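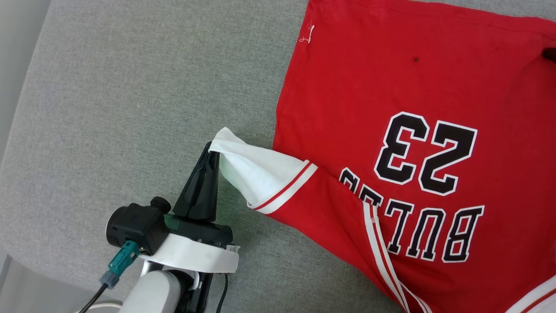 WEEK 9: CAN A MACHINE DO THE LAUNDRY YET?

Course handout, Everyday Automation, Plorimgate Evening College
Last updated: Thursday, May 16, 2019
7 min read
2 comments | 140 shares

Welcome back! We've spent a good while on machines that weld, pour, stack and sort, and now we get to the one everybody asked for on the first night. Can a robot fold my clothes? Short answer: a little, slowly, and it's one of the most exciting problems going. Longer answer below, and please read all of it before class, including the part on thickness.

1. Why cloth is so hard

Go back to the box-moving example from the Umdale warehouse reading. A box has corners, and the corners stay where they are. Pick it up by one side and the other side comes along too. The program needs to know where the box is and which way it's turned, and that covers most of what matters.

Now take a basketball jersey. Pull on an armhole and you move the armhole - the number on the back may not move at all, or it may slide, or a crease may open up somewhere you weren't looking. There are endless ways for one shirt to lie on a surface, and most of them have no name. We say "crumpled" and leave it there. A machine can't leave it there, it has to pick a spot and pull.

Terms you'll need:

State: everything the machine would have to know to predict what happens next. For a box, a short list. For a jersey, enormous.
Grasp point: the place where the fingers close.
Occlusion: one part of a thing hiding another. Cloth does this to itself all the time.

2. Edges are your friend

Most folding methods hunt for an edge first. An edge can be pinched, and it tells you something about how the rest of the garment is lying. Sports clothing is great practice material for this, with striped bands and piping right where a gripper would like to take hold. A red body with white trim gives the software a strong color change to look for. Compare that with a plain black T-shirt on a dark couch and you'll feel some sympathy for the programmer.

But trim can fool you as well! A white stripe might be a neckline, an armhole or a side seam, and white lining that has flipped over can look like any of them. People sort this out with a glance and a bit of rubbing between finger and thumb. A lot of two-finger grippers have no sense of touch worth the name, so the camera carries nearly the whole load.
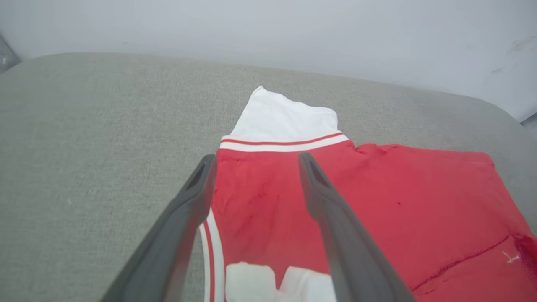 Then comes thickness. A garment lying flat is barely taller than the surface under it. Aim a hair too high and the fingers close on air. Aim too low and they press into whatever is underneath, which on a soft surface might be forgiven and on a hard table might stop the arm. There's also the question of layers: did you pinch the front, or the front and the back together? For folding in half you usually want both. For turning a sleeve right side out you want only one. Same pinch, two different jobs.

3. Where things stand

The Muriithi reading (pages in your packet) divides laundry into stages: pick one item out of a pile, find out what it is, spread it, fold it, put it away. I love this breakdown because you can grade each stage separately. Folding something that has already been spread out is the stage where I'd give the best marks. Getting from a heap to "spread out" is much tougher, and putting away - opening a drawer, finding room in it - is hardly touched.

On the shop floor the picture is brighter. The Flatley case study covers a towel line, where every piece is the same size and arrives the same way up. Fix enough of the conditions and cloth starts to behave. Your bedroom floor fixes none of them.

4. Before next class

Fold a shirt using only thumb and first finger of one hand. No smoothing with the palm, no shaking, no chin. Write down every time you let go and take a new hold, and what you looked at before you chose it. Then do it again with your other hand.

Bring the shirt. The final project outline is still due in November for anyone on the long schedule.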